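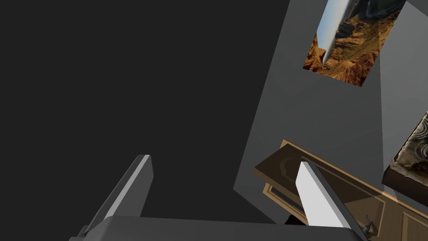 How to hand a night round over to the robot

These steps are for shift leads at Sayce whose floor is getting an Eltent unit. Run every new task in the simulator first, on the training PC.

1. Pick one task. Darren Birkett's shift began with opening cabinets and checking what was inside.

2. Write down how your staff do it now. Ask the people who do the job, including nights.

3. Load the room and do 16 practice runs. Start with the gripper open and clear of the furniture. If the view comes up tilted, level the wrist before you go near a handle.

4. Log each stop on the blue sheet. Two stops at the same point means you call Annick Courtois - don't edit the path yourself.

5. Go live with one person on the floor for the first 18 shifts. That person has the stop button and no other duties.

6. Change the rota only after step 5 is signed off. Hours are not cut. On Darren's shift, Phyllis Bainbridge moved from the round to fault logging, and her training took two days.

Staff who would like to stay on rounds should tell Tanko Nnaji before the October rota is printed.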